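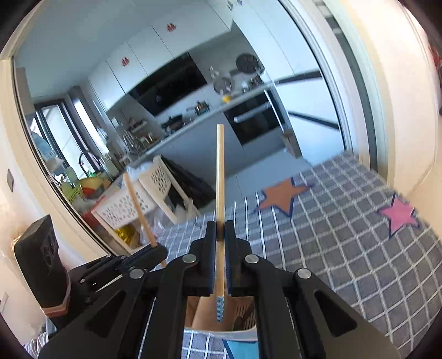
Hand-held gripper 4: thin round stock turns in the jaws

Status: closed, with one follow-up open
Unit: Erell two-finger hand-held gripper, unit 4
Site: Hutport, kitchen set
Raised: July, early shift

Reported fault

Operator reports that a chopstick held upright between the finger pads swings out of line when the tip touches anything. The grip feels firm at the trigger. Larger items (cups, sponge, pan handle) hold as normal. The fault was first noticed during table-laying work and was put down to the chopstick at the time. A second chopstick from the same set did the same.

Entry 1, 08:40

Fault confirmed on the bench. Chopstick gripped near the patterned end, jaws closed fully, light sideways push at the free end with one finger. It pivots between the pads with very little force. Repeated with a steel rod of similar thickness, same result. Repeated with a flat ruler, no movement. So the closing force is there but it is only reaching thin stock over a short length of pad.

Log pulled from the unit. Cycle count since last service is 2,500. The service interval on this model is set at 4,000, so it is not overdue.

Entry 2, 09:15

Pads cleaned with alcohol wipes and left to dry. Retested. Slightly better for the first few grips, then back to the same behaviour. Pad surface was a little shiny towards the tip on both sides. No cuts, no lifting at the corners.

Entry 3, 09:50

Checked that the pads meet square. Strip of thin paper closed between them at the tip, the middle and the root:

Tip: paper held, does not pull out
Middle: paper drags
Root: paper slides out freely

The pads are toeing in. They touch at the tip first and leave a wedge-shaped gap behind. Anything wide and soft fills the gap and holds well enough, which explains why the larger items never showed it.

Entry 4, 10:30

Looked for the cause in the linkage. Each joint pin tested by holding the plate still and rocking its neighbour by hand. Inner left, inner right and outer right have no play that can be felt. Outer left rocks. The clip behind the pin was seated but the bush had worn oval, and the wear mark is on the side that takes the load when the jaws close.

Swapped the bush for a new one from the Bodnár kit. The old one is bagged and in the tray under the bench. Pin itself measured against a spare and kept. Very light smear of grease on the pin, none on the plate faces - grease on the faces picks up lint and works its way to the pads.

Entry 5, 11:20

Paper test repeated after the bush was fitted. Tip and middle now both hold. Root still drags a little. Loosened the two screws behind the left pad, closed the jaws on a flat gauge strip, let the pad settle against it and tightened again with the jaws shut. Paper now holds at all three positions.

Note for whoever does this next: tighten the screws alternately, a quarter turn each. Doing one fully and then the other pulls the pad round and puts the toe-in straight back.

Entry 6, 12:05

Zero position reset in Burkano after the mechanical work. Jaws closed empty, value taken, jaws opened fully, value taken, saved, unit restarted. The old closed value was carrying an offset, presumably from an earlier attempt to cure the slip in software. Offset cleared.

Entry 7, 13:30

Test grips with a chopstick, held upright, sideways push at the free end after each one. 21 grips, no pivoting under light force. It can still be turned by pushing hard, as it can on the other units. Steel rod and ruler both fine. Marker tracking checked at the same time, no dropouts.

Returned to the kitchen set. Asked the operator to keep using the same chopsticks for the rest of the shift and to report any slip here, with the time, so that it can be matched against the log.

Entry 8, 16:45

No slips reported by end of shift. Paper test done again before the unit was put away: holds at tip, middle and root. Pad screws have not moved against the paint mark.

Cause: worn bush at the outer left joint, left pad out of square as a result.
Fix: bush replaced, left pad reseated, zero position reset.
Parts used: one bush. Stock in the kit is now down to two.

Follow-up (open): do the paper test on units 1 to 3 at the next clean and add the readings to this ticket. If any of them shows toe-in, check the outer left joint before touching the pads.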